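**House rules for a small desk arm: what do you put on paper?**

*Kári Hviid, 3 August 2018*

I look after a small printed arm with a two-finger gripper in a shared workshop in Clostside. In February we started to let other members use it, and now Geltley, who rent us the space, ask for written rules before the next term. I have read the rules that Plilteck hand out with their big machines. They talk about fences and light curtains, and this is too much for a thing that lifts a pen. But I do not want to write only "be careful".

My draft is: one person at the keyboard, cables checked before power, no hands on the table during a run. What is missing? And must I write something about the objects too? 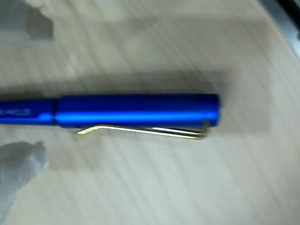 **Imelda Catacutan**

Rules for the objects are the part I would write first. In our group we had good rules for the arm and no rules for what it picks up, and each person brought something different. Please make a short list of permitted items and keep them in a box. A capped pen is fine, but write "cap on" in the list. If it has a metal clip, like the blue one with the gold clip, write also which way the clip must face at the start, or your runs can not be compared with each other.

Then the table. We clear it before each run and we look at it from the side, at the height of the surface. I ask people to do this with the program stopped, and to say "clear" aloud.
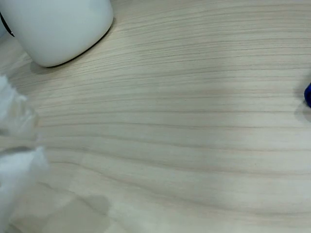

*Tabletop with the middle left free, blue object at the right edge.*

For speed, we permit 12 percent for a new program and only after 13 clean runs a person may ask for more. These numbers are our own, they do not come from a standard. Our log sheet has 232 lines now and it helped us two times to find a bad setting, so I recommend a log even when people complain.

One more thing is the cable. Write down where it must lie. A loop that is free on the table is acceptable if it stays outside the path of the fingers, but somebody has to check this with the arm at both ends of its movement, not only at the home position.

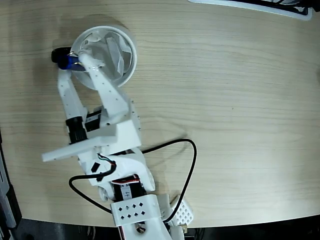 **Estrella**

Check what your rules say about power too. Ours said "switch off in case of problem" and then the arm fell down on the table, because the servos had no torque any more. Now it says: stop the program, support the arm with one hand from behind, then cut the power. If a person is in danger you cut the power at once, of course. Also number the servos and write the numbers in the rules. And keep it to one page, nobody reads two.

**Kári Hviid**

Thank you both. I did not think about the falling arm. I will put the two kinds of stop in separate lines, with the emergency one on top in big letters.

About the objects, I will make the list with cups, mugs and pens, and say that cups and mugs must have no liquid in them. Paper or tissue inside is permitted. 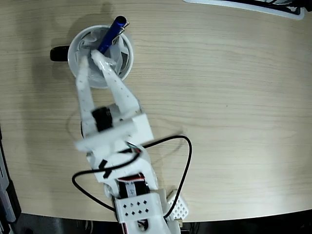 I am less sure about the 13 clean runs. Our members come for one evening and they would never reach it, so I think I write five, and the person must stay at the keyboard for all of them. Geltley also want a limit for the weight. I put the rated load from the data sheet of the gripper and no margin, is this a mistake?

**Imelda Catacutan**

Yes, I would take half. The rated load is normally for a short arm position, and people will stretch it out. Write the limit in grams and put a kitchen scale next to the box. Ours cost very little and it is used each day.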